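From: I-seul Maeng
To: old-desktops list
Date: 22 May 2021
Subject: Re: [old-desktops] what to pull first on the Weltano?

On Friday night Ye-rin Kong wrote:
> I've been handed a dead Weltano tower and told I may keep whatever
> I can get out of it. The hard drive bay is buried and there's cable
> all over the place. Do I start with the board or the wiring? Also,
> is 34 dollars silly money for a used Kendeck supply?

Ye-rin,

Start with the wiring. I started with the board once, in September, and spent the evening learning how many things a board can be attached to. As for the Kendeck, 34 is fine if it comes with all its leads and silly if it doesn't.

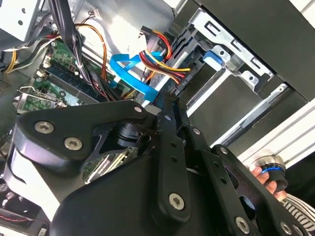
Cables in these old cases were routed by someone who went home at five and never had to come back. Lay the case flat and pull by the connector, never by the wire. The red, yellow and black leads are the power, and they're stiff but they forgive you. The flat blue one looped over next to them is the kind I'd treat politely. Ease it out a bit at each end in turn, and don't flatten the fold just because it offends you. Mine had been creased so many times it read like a letter. Tape a label on each one as it comes out. I used Pornik freezer labels, 200 to a roll, and have 60 left if you want them.

After that it's the memory, then the cooler and the processor. Twist the cooler a little before lifting, or the processor may come up with it, and you'll say things.

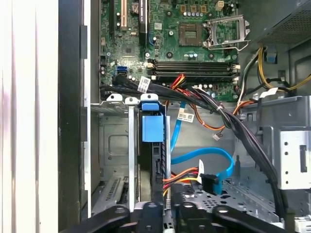
WHAT'S WORTH KEEPING

The processor and memory, if they pass a test. Screws, always, in a jar with a lid. The coin cell goes to battery recycling, whatever the voltmeter tells you. With the socket empty, close the metal bracket and the lever before you put the board anywhere, and find a cover for it. I left one open on a shelf and the pins met a sweater.

The case you can offer to Seo's shop. They take bare metal by weight and paid me enough last time for a coffee, small.

Boards sell badly. The last one I listed got 1,736 views and one question, which was whether I'd ship it free.

I-seul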